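Skirkano Workshop, Room 226
Walk-through checklist with comments, August

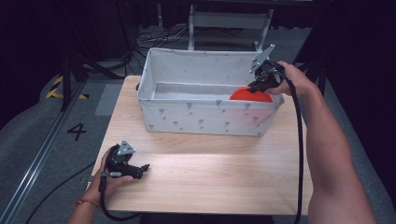

Covers the work table, the storage box kept on it, and the carpeted floor around them. Mark each line OK, FIX or N/A and write the comment next to it. Leave the old comments in place until the next sheet is printed.

TABLE

Top stable when leaned on: OK
Edges free of splinters: OK. Ran a dry cloth along all sides, no snags.
Legs tight: FIX. One bolt turns by hand. Needs the short wrench from the Cleter kit.
Surface clean: OK. Wipe with a damp cloth only. The spray cleaner left a dull patch on the table in the next room.

FABRIC STORAGE BOX (white, gray print)

Sits fully on the tabletop: OK
Walls stand up without help: OK, but the fabric is thin. Don't stack anything on the rim.
Seams: OK. Last month's sheet asked for a check of the bottom seam. Checked, no loose thread.
Contents light enough to lift with one hand: OK. Red item weighed with the box, well under the limit.
Nothing sharp inside: OK
Label on base: FIX. Label has come off. Stock number is 3018, write it on with a fabric marker.

FLOOR

Carpet flat, no raised corners: OK
Floor number readable: OK. The 4 is clear. The Seo bay has the same style and theirs is wearing off, so look at both next time.
Hazard tape stuck down: FIX. One end lifts when rubbed with a shoe. Replace the full strip, do not patch it.
Cables out of the walking path: FIX. Move the one on the carpet at the left side back toward the wall. Hanging cables must not be where a knee or chair can catch them.
Metal rail, no burrs: OK

EXIT AND LIGHTING

Door opens fully: OK
Emergency light test: OK, held for the full test.
Lamp over the table: N/A, on order from Wendska.

OPEN ITEMS

Table bolt and floor tape come first. The label can wait for the next stock count. Cable to be moved before the room is used again. Allow 2 working days for the tape, the store room is out of the wide roll.

Return the signed sheet to the tray by 4 p.m.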